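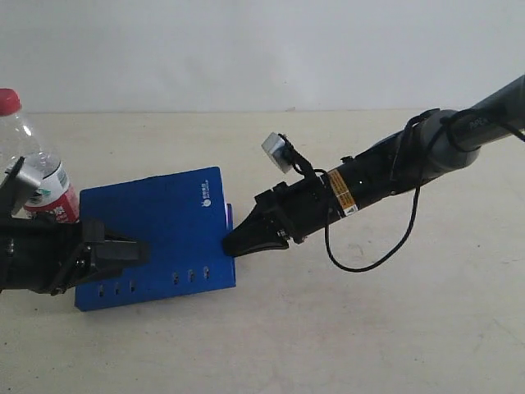
Fingers get too much of the blame, the test engineer says, and controllers get too little. At Menex, where two sets of gripper fingers and two controllers were compared over the course of September, the plan had been to spend most of the month on the fingers. It went the other way.

"We had one week set aside for controllers," the engineer says. "We used nearly three."

The team ran 3453 grasps on flat office items, mostly folders, using a pair of arms with a camera on each wrist. The long blunt fingers were the ones the lab already had. The others came from Fuvero and are shorter, with a soft pad on the inside face.

"The pads were better on anything slick. On a thin edge they were worse. The pad folds over before you get under the cover, and then you're just pushing the thing across the table."

Two-arm lifts were the hard part. One arm has to hold still while the other works under an edge, and any lag between them turns the item. The Foulkes controller kept the arms together well enough that the team stopped logging twist as its own kind of failure. With the older Resance unit, 154 tries were thrown out for it.

Was that a fair comparison? "Mostly. The Resance was on old firmware for the first 340 runs, and we should have caught that. We updated it and ran those again. It got better, but it didn't catch up."

Cameras caused trouble of their own. A wrist mount gives a good view until the fingers are close, and then they block the spot you care about. The engineer tried tilting the mounts further out, which helped with the view and made the cables worse.

"A loop of cable has to go somewhere. If it's short it pulls on the mount, and if it's long it drags. We went long and told people to watch it."

The team hasn't picked a winner on fingers. The blunt ones are staying on for now — they're cheap, and there are spares in the drawer. The Foulkes controller has been ordered for the second bench. A padded finger with a thin metal lip is being drawn up, and the first pair should be ready for testing once the new controller is wired in.

"I'd like to try it on binders," the engineer says. "They're heavier, and the rings shift the weight when you tip them. We haven't done enough of those."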